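4.3 Collecting simulated rollouts for the reset-free placement study

This section covers the set-up of a simulated evaluation run with the Skitus environment package and the Wurnum policy server. It assumes that both are installed and that the license check in section 4.1 has passed. For training the policy itself, see section 6.

Before you start

The room files are large. Allow time for the first load, which compiles the shaders and may show a black window until it finishes. Later loads use the cache.

CAUTION: Do not run two evaluation jobs against the same cache folder. The second job overwrites the index and the first one stops writing results without an error message.

Procedure

1. Open a terminal in the project folder and start the policy server. Wait for the line "server ready" before going on.

2. Load the room set named Aguirre. This is the held-out set. None of its rooms may appear in the training list. If the loader reports an overlap, fix the training list and retrain. Results from an overlapping run cannot be used in the comparison tables.

3. Select the single-object task group. Each episode in this group has one target on open floor and no distractors.

4. Set the episode count to 400 for a full run or 192 for a short run. Short runs are for checking the set-up only.

5. Set the step limit to 1000. An episode that reaches the limit is scored as a failure, whatever the state of the target.

6. Set the random seed. Use 167 if you want to compare your numbers with the baseline results in Appendix C.

7. Open the preview window and step through the first few start states by hand. Check that the gripper is in view at the bottom of the image and that the target is not touching a wall or a piece of furniture.
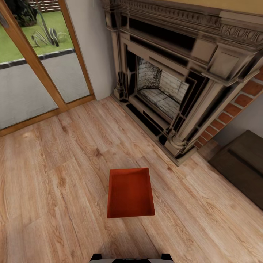
Figure 4-6. Start state in the preview window: open-topped box on the floor, gripper at the bottom edge, fireplace behind.

8. If a start state is wrong, press R to draw a new one. The rejected state is logged. Do not edit the log.

9. Close the preview window and start the run. Rendering continues in the background.

NOTE: Camera tilt is sampled once per episode and held fixed. Floor planks and door frames will often run at an angle in the preview. Do not correct this in the viewer settings. The policy receives the same tilted view.

NOTE: Reflections and outdoor backdrops are rendered at full quality by default. Turning them off makes the run faster but changes the input to the policy. Runs with and without backdrops must be reported separately.

Scoring

The run writes one line per episode with the room name, the seed, the number of steps used and a result code. Code 0 is a failure, code 1 is a success and code 2 is a physics fault. Faulted episodes are removed before the success rate is computed, and the number removed must be given next to the rate.

The main result of the study is the difference in success rate between the Aguirre rooms and the training rooms. Compute it with the compare script in the Skutham tools folder. The script pairs episodes by seed. It will refuse files with different episode counts.

CAUTION: Do not pool a short run with a full run. The short run uses the start of the same seed sequence, so pooling counts those episodes twice.

Known problems

Boxes with thin walls can pass partly through the finger tips when the gripper closes at full speed. Lower the closing speed in the task file, then repeat all runs in the comparison with the new value.

If the preview shows the room but no target, the object library path is missing. Set it as described in section 3.2 and reload the room.

Procedure checked by Visitación Nieto, November. Report errors in this section through the tracker under "simulation, evaluation".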